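Chapter 6
Work After the Cell Is Installed

Chapter contents
6.1 Tasks, jobs, and positions
6.2 The Sturkis kitting department
6.3 Where the remaining work comes from
6.4 Bench trials and the people who run them
6.5 Measuring the change
6.6 Pay grades and job descriptions
Review problems

Learning objectives
After studying this chapter, you should be able to:
Separate a job into tasks and state which of them a given cell can perform.
Identify work that a cell creates, including work that does not appear in the purchase proposal.
Prepare a task inventory for a department of moderate size.
Explain why cycle time alone is a poor measure of labor saved.
Describe the skills used in a two-arm bench trial.

Key terms: task inventory, residual task, induced task, exception, handover, recovery time, presentation, bench trial

Chapters 4 and 5 dealt with the selection and guarding of equipment. Both treated the operator as a source of requirements: reach, sight lines, safe distance, access for cleaning. This chapter treats the operator's job as something that is itself changed by the equipment. The change is rarely the one written in the proposal. A proposal normally lists the tasks the cell will take over and converts them to hours. It seldom lists the tasks that will stay, and it almost never lists the tasks that will appear.

6.1 Tasks, jobs, and positions

A task is a unit of work with a defined start, a defined end, and a result that can be checked. Filling a tray is a task. Being careful is not. A job is the set of tasks assigned to one person over a shift. A position is a line in the staffing plan, which may be filled by different people on different shifts.

Automation acts on tasks. Its effect on jobs depends on how the tasks were bundled before, and its effect on positions depends on decisions made by management. These three levels should be kept apart in any written analysis. A statement such as "the cell replaces two people" mixes all three and cannot be tested.

A residual task is one that existed before the cell and continues to be done by hand. An induced task is one that exists only because the cell does. Clearing a jam is induced. So is wiping a lens, renaming a part in the recipe list, or walking to the cell to find out why the light is yellow.

6.2 The Sturkis kitting department

The running case in this chapter is the kitting department at Sturkis, a supplier of boxed classroom and office sets located in Botdale. Before the project the department had 23 employees on two shifts. Each kit was packed by hand from open bins into a molded tray, checked against a card, and closed. The product range was wide and changed with the school year, with the heaviest load from June to August.

The company bought a two-arm cell from the integrator Tannous, running the Fuvis scheduling package. The cell was to pack the kits with the highest volume. All other kits would stay on the manual benches.

The project file was kept by Hülya Dönmez, the department's lead methods engineer. Her first step was a task inventory, carried out over both shifts before any equipment was ordered. It listed 127 tasks. Many were short and had no name, such as turning a bin so that the parts lie with their labels up, or setting aside a bent clip. Operators had done these for years without recording them, and several were left off the first draft because the operators did not consider them work.

Of the 127 tasks, the integrator's proposal mentioned 16. The cell performs nine of these without help. The other seven require a person at some point in the cycle, usually at the start, to present the parts, or at the end, to accept or reject the result.

The difference between 16 and 127 should not be read as a fault in the proposal. The integrator was asked to quote on packing and quoted on packing. It does mean that the proposal could not be used as a staffing plan, although for several months it was.

6.3 Where the remaining work comes from

Three sources account for most residual and induced work in small-part handling.

Presentation. A person picking from a mixed bin solves the problem of orientation without noticing it. A gripper has a limited set of approach angles, and a part lying flat against a wall or under another part may have none that works. The part must then be presented: separated, turned, or placed in a fixture. At Sturkis this became a full-time assignment on the day shift and was named infeed preparation.

Exceptions. An exception is any event for which the program has no planned response. Exceptions differ from faults. In a fault the equipment has failed; in an exception the equipment is sound and the situation is outside what was planned. The distinction matters for staffing, as faults go to maintenance and exceptions go to whoever is standing nearest.

Handover. Work passes between person and cell at fixed points. Each point needs a rule for who may touch the parts and when. Where the rule is missing, people wait for the machine or the machine waits for people, and neither delay appears in the cycle time.

The time from the start of an exception until the cell is again producing good kits is called recovery time. It includes the time needed for a person to notice. On the night shift at Sturkis, one operator covered the cell and two manual benches, and noticing was the largest part of recovery time. Moving the status light to the end of the aisle shortened it more than any change to the program – a result that cost a bracket and some cable.

6.4 Bench trials and the people who run them

Before a new item is released to a cell, it should be tried on a bench with the same type of arm and gripper. The purpose of a bench trial is to learn which grasps hold, which approach paths are clear, and where two arms come into each other's way. Production parts are not needed for all of this. Common objects with simple, known shapes serve well for early work: a cube offers flat parallel faces, a pen offers a long narrow body that can roll, and an upright cup is an obstacle as well as a part.
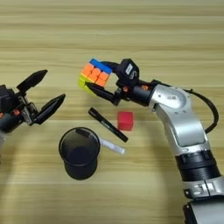 Figure 6.1 Two-arm bench work with small objects. The right gripper holds a Rubik's cube; the left gripper is open. A marker, a small red cube, and a black pen holder are on the table.

Consider the transfer of a part from one arm to the other. The holding gripper occupies part of the surface that the receiving gripper might use. In Figure 6.1 one finger is under the cube and another presses on its top. A second gripper that is to take the cube must find a pair of faces that is still free, and must reach them without striking the first gripper or the objects on the table. The planner of such a transfer chooses the first grasp with the second already in mind.

Experienced packers are often good at this work. They know which items roll, which catch on a neighbor, and which must go into the tray first. At Sturkis, operators from the manual benches were assigned to bench trials in turns, beginning in October. Their notes were short and used the department's own names for parts. Dönmez kept those names in the recipe list in place of the supplier's part numbers, so that an operator reading the screen at 3 a.m. would see the same word that was printed on the bin.

The assignment also raised a question of grade. Bench trials were not in the packer's job description, and neither was infeed preparation. The work was performed for most of a season before either was graded. Section 6.6 returns to this point.

6.5 Measuring the change

Cycle time describes the cell when it is running. It gives no information about the hours spent keeping it running. For a department-level measure, total the labor hours of everyone whose tasks touch the product, including infeed preparation, recovery, trials, and recipe upkeep, and divide by good kits shipped. Take the measure over the same weeks of the product season before and after installation. A comparison of August with December will mostly show the school calendar.

Before going on, draw up a task inventory for one hour of any manual job you can observe with permission. Record each task in the worker's own words. Mark those that depend on the orientation of a part, and keep the sheet, as it will be used again in Problems 6.4 and 6.7.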